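Teaching soft-object handling with hand-held grippers: a walkthrough

Filed under Methods, December 2023

I have been looking forward to writing this one up! Fruit is my favorite thing to teach a robot policy, and it's also the thing that humbled me most when I started. A wooden block forgives you. You can squeeze it, drop it, grab it by a corner, and the demonstration is still usable. A piece of strawberry remembers everything you did to it. So this page goes through how we record two-handed demonstrations of sorting and plating soft fruit for the Vukirberg set, from preparing the table to throwing away the bad takes.

I'm assuming you already have a pair of tracked hand-held grippers, a head camera, and a recorder that writes all the streams against one clock. We use the Asance recorder, but any tool that gives you a shared timestamp will do the job.

Step 1. Prepare the food and the table

Cut the fruit shortly before you record. Freshly cut strawberries have a clean edge that the fingers can hold, and after a while on the plate they slump and start to slide. Vary the sizes. If every piece is the same, your policy learns one finger opening and is lost the moment it meets a fat one.

Keep the tabletop plain and put the plate where both hands can reach it. Then move the plate a little between episodes (this matters more than people expect, and I'll come back to it).

Step 2. Put on the gear and run a dry pass

Tighten the straps before you pick up the grippers. Lead the cables back toward your body so they stay out of the space between your hands. Now do the whole task once with the recorder off. I like to do it slowly and talk to myself the entire time: open, approach, close, lift, over the plate, release.

During the pass, look at where your wrists want to go. The coded cubes need to face the head camera for most of the motion, and a comfortable grip tends to roll them away. Ten seconds of attention to this will save you a whole evening of patching holes in the track.
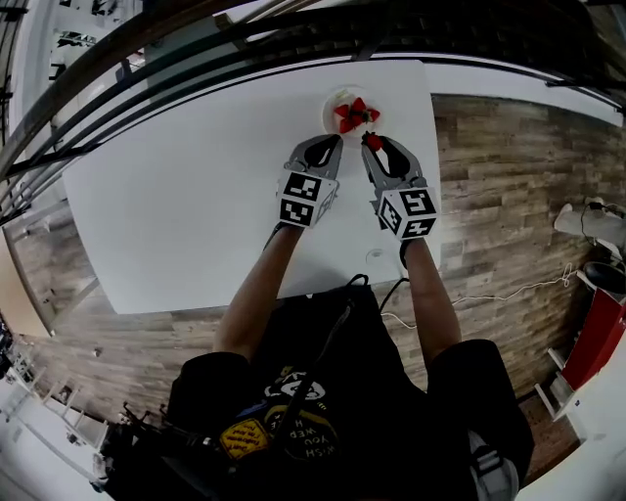 Do both hands need a job in every episode?

Only if the task needs both. Let the idle hand stay up, in view and ready, and record its pose along with everything else. Waiting is part of a two-handed skill, and a policy that has never seen one hand wait will find something silly to do with it.

Step 3. Record in short batches

Record 30 episodes, then stop and put the grippers down. Your arms get heavy well before you notice, and tired demonstrations are shaky near the release, exactly where you want them calm. We do 4 batches in a session. Between batches I change the order in which I pick up the pieces, and I change which side of the plate I approach from.

Start and end each episode with both grippers open and clear of the plate. It makes the cutting much simpler later on, and the policy gets a proper resting pose to return to.

If you fumble, keep going! Put the piece back down, take it again, and finish. We tag those takes as recoveries and keep them in their own folder. Yung-ching Man argued for this back in November, when the rest of us were deleting every fumble, and I'm so glad we listened. The recoveries are where the policy learns that a slipping piece is something it can fix.

Step 4. Check the gripper views before you go further

Open a few clips from each gripper camera while everything is still set up. You're checking three things: the contact point is sharp, the fingers aren't hiding it, and the room isn't blowing out the exposure.
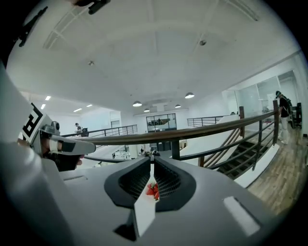

Exposure is the one I got wrong for longest. A wide lens on a hand-held tool takes in far more of the building than you think, and each tilt of the wrist changes how much light reaches the sensor. With automatic exposure on, the fruit goes dark whenever a lamp swings into view. Our gripper cameras see the white ceiling and the hanging lamps past the tool, and the small red object between the dark pads still has to read clearly against all that. So lock the exposure on the pads, let the ceiling go bright if it must, and use the same value for every batch. The same goes for white balance. Red is a big clue in this task, and you don't want it drifting toward orange halfway through the set.

Step 5. Align and trim

Run the alignment, then look at the marker track and the finger opening on one plot. They should agree: when the opening shrinks, the tool should be slowing down or already still. If the closing comes early or late in every clip, you have a clock offset. Fix it once for the whole session and never by hand per clip.

Trim the waiting at the start, but leave a little at the end so the release is fully recorded. 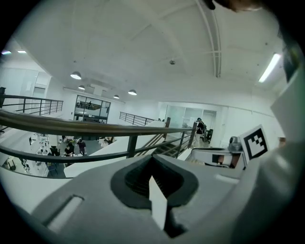 View from a gripper camera, with the mezzanine railing behind the tool.

Step 6. Train, then go back and record more

Our first policy came from 2000 episodes in which I had been lazy about moving the plate. It was lovely in the middle of the table and hopeless anywhere else. We recorded a smaller set on the Grube table with the plate in a new position each time, mixed it in, and the reach got so much better that I ran the test again to be sure I hadn't loaded the wrong checkpoint.

When you review results, watch the failures at half speed and sort them by phase: approach, pinch, carry, release. Ours were nearly all in the pinch, and most of those came from fingers closing too far on small pieces. More small pieces went into the next batch.

The Trestgate script for sorting failures by phase is in the same folder as the recorder settings. Wipe the finger pads before you pack up, especially along the inside edge, and leave the grippers open overnight.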